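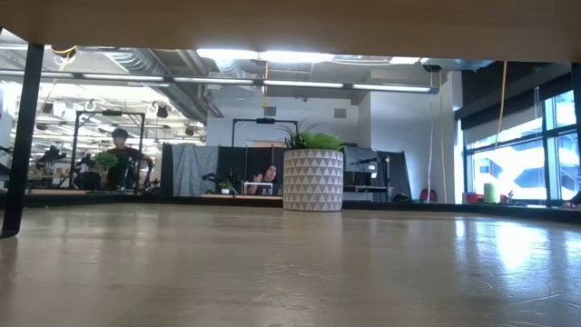

Un plateau de bois clair près des fenêtres, sous les néons et la gaine de ventilation.

Quand Deisy Grajales a quitté son poste de correctrice pour traduire des romans irlandais, elle pensait travailler chez elle, en robe de chambre, avec le chat. « J'ai tenu un hiver, et encore, en trichant ! » raconte-t-elle en riant. Depuis, elle loue un bureau à la journée et arrive tôt, son thermos sous le bras.

Le livre qui l'occupe ces temps-ci, Mac an tSaoi, compte 912 pages, et elle en parle comme d'un parent qu'on héberge un peu trop longtemps. « Il y a un fermier qui ne dit presque rien, et c'est lui qui me donne le plus de mal. Trois mots, une matinée entière. » Pour les tournures de l'Ouest, elle téléphone à Bláthnaid Horgan, qui lui lit les passages à voix haute (et se laisse volontiers entraîner à parler du jardin, des voisins, du temps qu'il fait).

Elle a relu 27 fois la première phrase. « Je la changerai encore, mon éditeur le sait, il est très patient. » La remise du manuscrit est prévue en octobre. Ensuite, elle aimerait marcher un peu, revoir sa sœur, et lire enfin quelque chose de court.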